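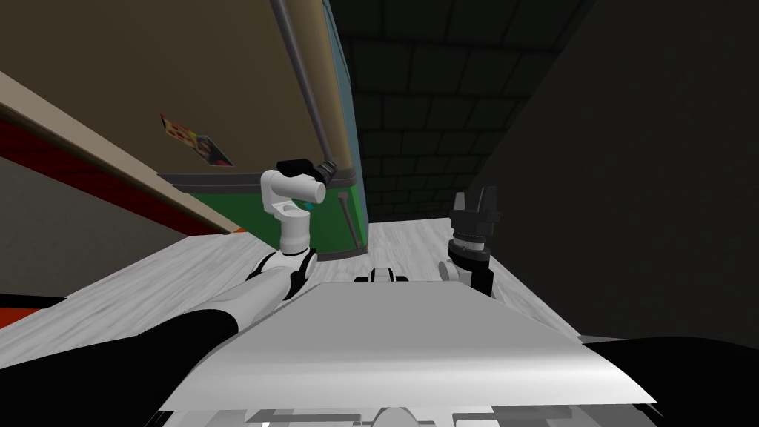
*Simulator view, both arms raised. The camera roll is still wrong.*

12/11/24

The club's simulated room loads again, so I am writing down the state of things before I change anything else.

The task for this term has not moved since July. A two-armed robot has to pick a part off the floor, pass it from one gripper to the other and put it down inside a marked area. We do all of it in simulation first. Teams whose code passes in the simulator get time on the hardware at the Fitzgerald building, and the rest carry on in the simulator.

Our entry is called Plister. It is a planner, a grasp checker and a large amount of logging. The room and the scoring come from Wilter, the package the club has used for as long as I have been a member. Plekwood is the name of the room file, and no, I don't know who picked it.

## The camera

The floor should be level in the view and it is on a steep slope. My first thought was that the robot had been loaded at an angle. It had not: the base pose reads zero roll and zero pitch, and a test ball placed on the floor stays where it is put. The tilt is in the camera only.

The cause is dull. The camera pose is stored as a quaternion, and our loader reads the four numbers with w first. The room file writes w last. For most of the props this makes no visible difference, as they are not rotated at all and somebody had already patched that case by hand. The camera is rotated, so it gets a wrong but perfectly valid orientation and no error is raised.

I have the fix on a branch. I have not merged it, as the hand patch has to come out in the same commit or every prop in the room will turn over. The planner does not use this camera, so runs made with the tilted view still count. It is only unpleasant to look at for an evening.

## The arms

The two arms do not carry the same gripper geometry and should not be treated as mirror images of each other. I did treat them as mirror images for a good part of the term. The right gripper has two fingers with a small gap between them at the start pose. I had copied the right-hand tool offset across to the left with the sign changed, and the left arm then stopped short of every target by the same amount, every time. A constant error is a good sign that the arithmetic is at fault and the controller is fine. I spent a while tuning the controller anyway.

Each arm now has its own tool file. The offsets are measured from the model, with no copying between sides.

Collision checks against the torso were the next problem. The top plate is wide and slightly curved, and the collision shape we had for it was a plain box. The box stuck up above the real surface near the far edge, so the planner refused any path that brought a wrist low over the plate. Swapping the box for a convex hull fixed most of the refusals. Planning is slower, though I have not found it slow enough to matter.

## The part on the floor

The part is small, white in the middle with black rounded ends, and it lies low against a pale floor. From the planner's side this is no trouble, as it gets the pose straight from the simulator. The vision group have a harder time of it. Their detector finds the black ends and loses the middle, then reports two parts. They are now training on more views with the lighting changed, and I have agreed to leave the floor texture alone until they have finished.

## Results

I ran the full batch overnight with the new tool files and the hull. Of 1452 attempts, 858 ended with the part inside the marked area. A further 292 got as far as the handover and dropped it there. The remainder failed at the first grasp or ran out of time, and I have not yet split those two cases in the log, which I should have done before starting the batch.

The handover failures are the ones I want to look at. The giving gripper opens as soon as the receiving gripper reports contact, and contact is a poor test. One finger brushing the part is enough to set it. I am going to require contact on both fingers, held for 2 control steps, before the release is sent. If that makes the handover too slow for the time limit, I will shorten the approach, where there is time to spare.

## Still to do

- Merge the quaternion fix and remove the hand patch together.
- Change the release test.
- Log grasp failures and timeouts under separate codes.
- Write the units next to every number in the tool files. Two of them are in millimetres and I only know which by memory.
- Rerun the batch with the same seeds, so the two sets can be compared line by line.

The branch is on the club server under the Plister folder. Please don't run the batch from it before the merge, as it writes to the same results directory as the main copy and will overwrite what is there.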